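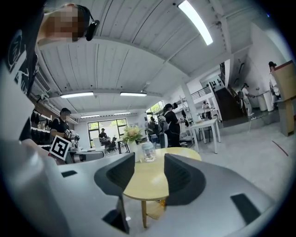 OPINION | PC & CONSOLE

Stop selling us the same game twice

So Raketti is coming to PC in March. Good. I loved it on console, all 28 hours, even the awful boat level. But Ditora want full price again, and no save transfer. None. You start from zero like everyone else.

I don't get it. Iltunach did this properly, one purchase, both versions, done. Sold fine as far as I can tell. Meanwhile Karaca charged extra for a "PC edition" that had a frame rate slider and 2 new hats. Hats!

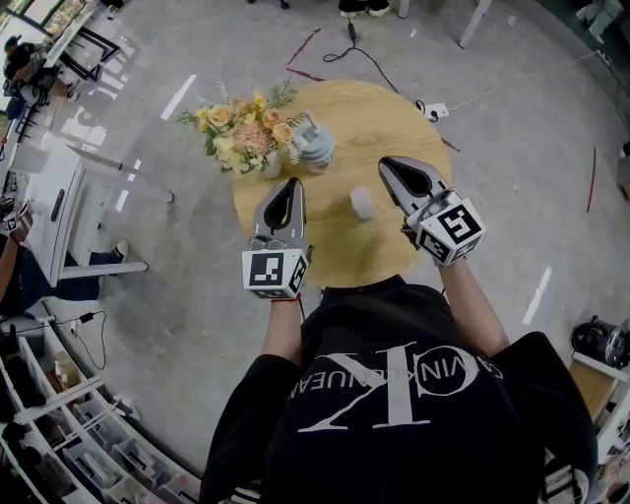
Grippers held over a round table.

Ports cost money, I know that. Someone has to redo the menus, the controls, teh lot. Charge newcomers whatever you like. But the people who bought it early, put up with the crashes and told their freinds? A discount would do. Even a small one.

And please don't say "definitive". It was definitive last time.

I'll probably buy it anyway. Which is the problem, I suppose. Just not on day one.

Saodah Nair
Sat 10 June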